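Talk notes: scoring for a club that has never had a scorer

Slot is after the tea break, so people will still be coming in. Start with the McPhee ground story and don't wait for them.

**Opening**

When I joined Calturport Cricket Club, the scorebook was kept by whichever batsman had just got out. You can imagine the handwriting. In one match that first season we had three people write in the book during a single innings, and the bowling figures came out four runs short of the batting total. The other side had a different number again. Both captains stood at the boundary at McPhee Park in fading light and agreed on a result that neither book supported.

I've scored for the club for six seasons since then. These notes cover what I'd tell a club starting from nothing. I'm going to stick to paper first, then the app, then how to get people to do it.

(Ask for hands: who has scored a full innings? Who has done it with someone talking to them the whole time?)

**Paper first**

I teach everybody on paper, even if they will only ever use a phone. On paper you see that every ball goes in the book three times: once against the batsman, once against the bowler, once in the running total. If the three don't agree at the end of the over, you have a mistake in the last six balls and you can still find it. If you leave it until the innings break you won't.

The habit I want is this. At the end of each over:

- add up the over in the bowler's box
- check the new total against the tally
- say the score out loud to the other scorer

Saying it out loud matters most. Sunita Nguyen-Tran scores for Pirkus, and she and I stop each other several times a match. Usually it's a leg bye that one of us has given to the bat. Takes two seconds to fix. We both acknowledge the umpire, one of us raises a hand, and we carry on.

Extras are where new scorers go wrong, so spend time here.

Wides and no-balls go against the bowler. Byes and leg byes don't. A wide isn't a ball faced by the batsman. A no-ball is. Write those four lines inside the front cover of the book. I've still got them in mine.

Check your league's own rules on how many runs a no-ball costs, and whether it's re-bowled in the junior games. Our juniors play a format where wides are only re-bowled in the last over, and I got that wrong for most of a morning.

(Pass round the photocopied sheet with the sample over. Give them a minute to fill it in. The trap is ball five, where the batsmen run on a wide.) 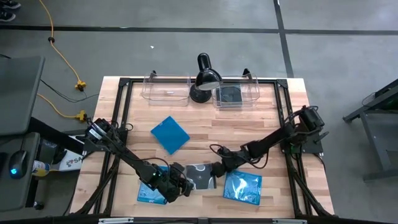 Run outs are the other one. The batsman who is out isn't always the one who was facing, and the runs completed before the wicket still count. Look for which player walks off. Don't write anything until he does. If you have to, wave at the umpire and ask. Umpires don't mind being asked, and they mind a lot less at the time than they do an hour later.

**The app**

We moved to Drileren two seasons ago. Other clubs use other things and I'm not here to sell it. What I like is that it does the adding up and sends the score to the club page while the game is on. We had 1243 views on the page over the season, and most of those were parents and players who were away that weekend.

What I don't like is how easy it is to press the wrong batsman's name and keep going. On paper you notice. On the phone the total is still right, so nothing looks odd until someone comes off with a fifty and the app says he's got 22.

So we do both for league games. One person on the app, one on the book, sitting next to each other. For friendlies it's just the app.

Practical points on the app:

- Put both teams in before you leave home. The signal at McPhee is poor near the sight screen end.
- Get the batting order from the captain, but enter each player as they walk out. The order will change.
- Bring a battery pack. A full afternoon game will drain an older phone.
- Turn off calls. I lost an over and a half to my dentist.
- Learn how to undo before you need to. Practice undoing a wicket, since that one has an extra step.

If the phone dies, the paper book is the record. Decide that in advance and tell both captains.

(If someone asks about cost: the free version does everything I've talked about. We pay for ours to keep the ads off the club page.)

**Getting people to score**

This is the bit most clubs asked about when I put the talk forward.

We tried a rota and it didn't work. People swapped, forgot, or turned up and said they'd never been shown. What has worked for us is short sessions in the winter, 30 minutes each, in the clubroom before indoor nets. I play a recorded over on the laptop and everyone scores it. Then we compare. Two overs is enough for one evening.

Jong-dae Hwang came to the first of those because his daughter had started with the under-13s and he wanted to follow what was going on. He had never played. By July he was scoring second-team games by himself, and his book is neater than mine. I mention him because clubs tend to ask their old players first. Ask the parents too. They're at the ground anyway, and they tend to watch every ball.

Some things that helped us keep people:

Give the scorer a proper seat and a table, in the shade, with a clear view of both umpires. At our ground that meant moving the bench from behind the pavilion door. Before that the scorer couldn't see the square leg umpire at all.

Keep players from hanging over the table. They want to know their strike rate. They can have it at tea.

Feed the scorer. Bring the tea to them if the over rate has been slow and the break is short.

Pay for the training course if they want to do it. Two of ours have.

**A match where it counted**

Last season away at Pirkus we finished on 115 all out. They were chasing with one wicket left and their scoreboard showed them level. Sunita and I both had them one behind. The board had picked up a leg bye that the umpire had signaled as dead ball, and the lad on the board had missed it. We sent word out between overs. The umpires checked, agreed with the books, and the board was corrected before the next ball was bowled.

They hit a four and won anyway. But both sides knew what they were playing for.

(Don't go on about this one. If Pirkus people are in the room let them tell it.)

**Before questions**

Things to have in the scorer's bag: the book, two pencils, an eraser, a sharpener, a red pen for wickets if you like color, clips for the wind, the league rules printed out, a towel. I use pencil for everything else. Some scorers use a different color for each bowler, which makes it easier to trace an error back to the over. Try it and see if you can keep up.

Spare copies of the practice sheet are by the door. The answers are on the back, and ball five is explained at the bottom. If you're from a club near Calturport, you can come to our winter sessions. Give me your email at the end and I'll send the dates when we've got the room booked.

Questions. If there aren't any, go back to run outs and do the one with the overthrow.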